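Speaker notes - Gathering kitchen demonstrations in simulation
Natodar program, afternoon session, November
12 shares | 2 comments

Slide 1. Opening

Good afternoon, and thank you to the organizers for the invitation. I am speaking on behalf of the data group of the Natodar program. The talk covers the gathering of examples for a learning system that is meant to carry out small tasks in a kitchen. It does not cover the training of that system, and questions on model design are best held for the session that follows.

(Pause for the room to settle. The first part runs to the end of slide 4.)

Slide 2. Background to the program

Natodar began as an effort to record demonstrations on physical arms. That work continues at the Alcaraz site. The simulated side was added later, when it became clear that the site could offer one kitchen and that the learning system would need to meet many. The software used for the simulated kitchens is called Pondeck. The tool in which operators review and label their recordings is called Prolau. Both names will come up often, and members of the audience are asked to keep them apart: Pondeck produces the episodes, Prolau sorts them.

An episode, as the program uses the word, is one attempt at one task by one operator, from the first movement command to the moment the operator ends the recording. An attempt that fails is still an episode. It is kept, and it is marked as failed.

Slide 3. What an operator is asked to do

Each operator receives a written task of one sentence. Typical tasks are to open a cabinet, to move an item from the counter to the sink, or to close a drawer. The operator drives the arm by hand controller and sees the kitchen through the views that the system itself will later receive. No other view is offered during recording.

This rule was debated at length. Operators perform better when they can look at the kitchen from above and from the side, and early sessions allowed it. The resulting episodes were smooth and quick. They also contained movements that could not be explained by anything in the recorded views, and a learning system given such material is asked to guess. The additional views were withdrawn. Operators now work more slowly and correct themselves more often, and the corrections are retained.

(If asked: operators may stop and rest at any time between episodes. Sessions are held in the morning and again after lunch.)

Slide 4. The view from the wrist

The wrist view deserves some attention in its own right. Visitors to the program tend to expect a tidy overview of the kitchen. The wrist view seldom gives one. It shows the two fingers, a part of the counter, and whatever happens to stand or hang in front of the arm at a given moment, often at an angle that no person standing in a kitchen would choose.

With the gripper open and pointed across the counter toward the tiles, the fixture overhead takes up much of the upper part of the view. Its lower edge is plain, and so are the paired rods toward the right. The rest of it lies beyond the view. An operator who is about to reach upward must work from those few cues, and so must the system.
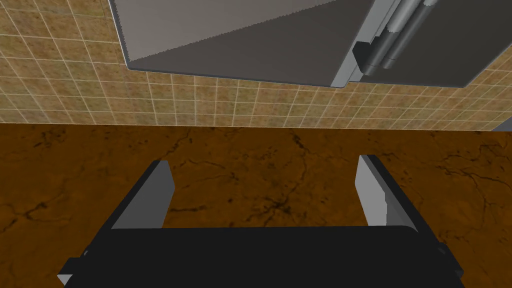
Slide 5. Surfaces and their variation

Pondeck allows the surfaces of a kitchen to be changed without moving anything in it. The same layout can be given a different counter, a different wall or different cabinet fronts. The program makes steady use of this, within limits.

The first limit concerns strongly patterned surfaces. A brown counter with dark, branching veins is a fair test for a system that must find the edge of an object. The veins stay fixed to the counter as the arm moves, and a system that has seen only plain counters may treat them as objects or as the outlines of objects. Patterned counters are therefore included on purpose, together with plain ones, and the share of each is set before a session begins.

The second limit concerns the wall. Small tiles with pale grout form a regular grid, and a grid gives strong hints about distance and tilt. The concern is that a system may come to lean on those hints and do poorly in front of a painted wall. Each task is recorded with both kinds of wall for this reason.

The third matter is light. Rendered kitchens can be lit evenly, with little in the way of shadow, and this makes the recordings easy to review. Real kitchens are not so kind. The program now varies the light for part of each batch, and the remainder is kept even so that older and newer material can be compared.

Slide 6. Size and make-up of the current batch

The batch under discussion holds 409 episodes. They were recorded by 12 operators. Five layouts were used, and no operator worked in all of them.

The number of episodes is modest. The program has chosen to keep batches small enough to be reviewed in full by people before they are released to the training group. Larger batches have been proposed, with review by sampling, and that proposal is still open.

(Do not give a figure for the whole collection. It is being recounted after the change in labels.)

Slide 7. Review in Prolau

Every episode is watched from start to end by a reviewer who did not record it. The reviewer answers a short set of questions in Prolau. Was the written task the one attempted? Was it completed? Did the fingers pass through any solid surface, as can occur in simulation when contact is badly handled? Was there a long period in which the arm did not move?

Long pauses are a common finding. An operator stops to think, the recording continues, and the system is later shown an arm that hangs open in front of a counter for some seconds and does nothing. A short pause before a grasp can carry meaning and is left in place. A long pause at the start of an episode is trimmed. The reviewer marks the trim point, and the untrimmed recording is stored beside the trimmed one.

Disagreement between operator and reviewer is settled at the weekly meeting on Tuesday. The episode is played once without comment and then discussed. Most disagreements concern the word "completed." A cabinet door left slightly open is the usual case, and the written tasks have since been changed to state how far a door must travel.

Slide 8. Matters still open

Two matters remain under study. The first is the starting position of the arm. Operators were for a time allowed to begin from wherever the previous episode had ended, and the batch contains a number of starts in which the arm is low and close to the counter. Whether these are useful or merely untidy has not been settled.

The second is the relation between the simulated episodes and those from the Alcaraz site. The two sets use the same task sentences and the same labels. They differ in speed - the physical arm is driven with more caution - and the training group has asked that the speeds not be altered to match until a comparison has been run.

Slide 9. Access and contact

Groups that wish to examine the batch may apply through the program office. Applicants are asked to state which tasks they require and whether they need the failed episodes as well. The label guide is supplied with every release and should be read before the episodes are used, in particular the section on trim points.

(Leave this slide up during questions. Hand over the microphone at the side table.)

2 comments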